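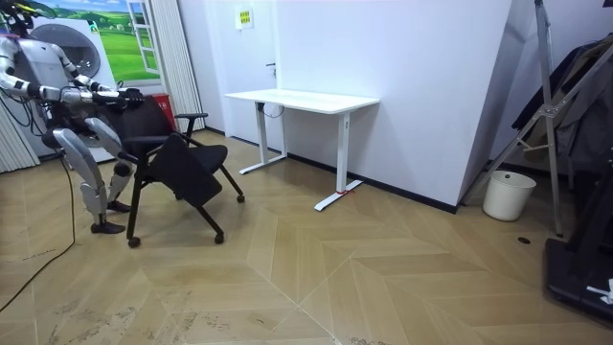 # Your questions about the Wedelham Community Supper Club

Welcome! We get a good many of the same questions by phone and email, especially in the weeks before a new season opens, so Vandana Singhal sat down one February evening with a big pot of tea and wrote out the answers as fully as she could. Ashok Nishad has since added the parts about the kitchen, and you can probably tell where he takes over. If you read all the way through and still aren't sure about something, please do write to us. We like getting mail.

## The basics

### What is the supper club, exactly?

It's a shared evening meal, cooked by members for members, held in the hall on Ngui Street. We started as a few neighbors who were tired of eating alone in winter, and it grew from there. These days a usual supper seats 46 people, and that's as many as we can serve without the rice going cold at the far tables (we've tried squeezing in more, and the rice went cold).

You come, you sit down with whoever is there, you eat a proper meal, and you go home with a full stomach and possibly somebody's recipe written on the back of an envelope.

### Do I have to know how to cook?

Not even a little. Some of our longest-standing members have never touched the stove. They set tables, wash up, bring flowers from the yard, or just turn up hungry and tell good stories. If you'd like to learn, though, we're always glad to have another pair of hands chopping onions, and you'll pick up a lot simply by standing next to someone who has made the same dal every winter for years.

### How often do you meet?

Twice a month from fall through spring. We take the summer off, apart from one picnic by the river, and that one is potluck, so no booking is needed. Bring a blanket and something that travels well. Deviled eggs do not travel well in July, and we say so with love for the person who keeps trying.

### What time should I arrive?

Doors open at 5:30 p.m. and we eat at 6:15. You're welcome to come any time in between. If you know you'll be later than that, send a note ahead and we'll put a plate aside for you. We clear up at 8:00, though plenty of people linger over coffee, and we don't shoo anyone out until the dishes are done.

## Booking and paying

### How do I reserve a seat?

Through the Fesavow booking page, or by calling the hall and leaving a message with your name and how many seats you'd like. If you use the page, you'll get a confirmation by email. Please check your junk folder before you write to us, as it does seem to land there more often than it should. Phone bookings get a call back, usually the next morning.

Booking closes two days before each supper so that whoever is shopping knows how much to buy.

### What does it cost?

A seat is $17, and that covers the whole meal, including dessert and coffee or tea. Children under five eat free. Older kids pay half.

If the price is a stretch for you right now, just put the word "neighbor" in the notes box when you book, or say it on the phone message, and you won't be charged. You don't have to explain. Vandana reads the bookings herself and keeps it between the two of you. We would so much prefer to have you at the table.

### Can I cancel?

Of course, life happens. If you let us know before booking closes, we'll refund you or move your seat to another evening, whichever suits you. After that the groceries have been bought, so we can't refund, but you're very welcome to send a friend in your place. Give us the friend's name so we can greet them properly.

### Is there a waiting list?

Yes, and it moves faster than you'd think. Holiday suppers fill up within a day or so, but people's plans change, and we've often been able to seat everyone who asked. Please don't be shy about adding your name.

## The food

### Who decides the menu?

The lead cook for that evening does, and the lead cook changes every time. We've had a Punjabi winter supper, a fish fry, three kinds of lasagna in one night (a friendly disagreement between sisters), and a soup evening that people still bring up. The menu goes on the booking page a week ahead. It sometimes changes at the last minute if the market has something lovely, or if it's out of something important.

### I'm vegetarian. Will there be enough for me?

There will. Every menu has a full vegetarian main dish, made in its own pots, and it's served first so that it doesn't vanish onto the plates of people who "just wanted to try some." Vegan plates are available too if you ask for one when you book.

### What about allergies?

Please tell us when you book, every time, even if you've been coming for years and you're sure we know. The cook is different each evening and works from the booking sheet.

Ashok here for a moment. We cook in an ordinary shared kitchen, and nuts, wheat, milk, eggs and sesame all pass through it. I label every serving dish with what's in it, and I'm happy to walk you through how something was made. But I can't promise that any dish is completely free of traces. If your allergy is severe, call and talk to me before you book. We've arranged sealed meals for a couple of our members, who bring their own from home and pay nothing, and it has worked out nicely.

### May I bring a dish?

We'd rather you didn't for the regular suppers, only because we can't label what we haven't made. Save it for the picnic! You may bring your own wine or beer for the table. We provide glasses but not a corkscrew that works well, so bring one of those as well if you have a favorite.

### What happens to the leftovers?

Anything that has been kept safely hot or cold is boxed up and offered around at the end of the evening. Bring a container with a lid if you can. We do keep a stack of spare ones in the cupboard under the coffee urn, but they have a way of going home with people and settling there, so if you have any of ours, we'd love to see them again.

## Helping out

### How do I become a lead cook?

You'll need to have helped in the kitchen for at least two suppers first, so that you know where things are and what the oven does. (It runs hot on the left. Turn your trays.) Then talk to Ashok, who will go over quantities with you. Cooking for a crowd is mostly a matter of starting earlier than feels reasonable and using a larger pot than you think you need.

You'll have a budget for groceries and at least three helpers. Keep your receipts and hand them in the same evening, please, in the envelope by the phone.

### I can only spare an hour. Is that useful?

Very! The hour before we open and the hour after we eat are when we need people most. Setting up takes almost 20 minutes if there are several of us and feels like forever if there's just one. Washing up is the chattiest job of the night, and new members often say it was where they first got to know anyone.

### Can my teenager help?

Yes, from age twelve with an adult along, and from sixteen on their own. We sign school service forms. Knives, the fryer and the big stockpots are for adults.

## Getting here and getting around

### Where do I park?

The lot behind the hall is free after 5:00 p.m. Enter from the side road. If it's full, there is street parking on Ngui Street, and the walk is short and well lit. Please leave the two spaces nearest the ramp for those who need them.

### Is the hall accessible?

The ramp is at the back, the dining room and restrooms are all on one level, and we can leave a gap at any table for a wheelchair or walker. Mention it when you book and we'll have it ready, on whichever side you like best. There's also a quieter table near the coats for anyone who finds a roomful of talkers hard going. It's popular with grandparents.

### I'd be coming alone. Will that be awkward?

Lots of people come alone, and it's how most of us began. Tell whoever is at the door that it's your first time, and they'll find you a seat beside someone kind and talkative. If you'd like someone kind and quiet, tell them that too.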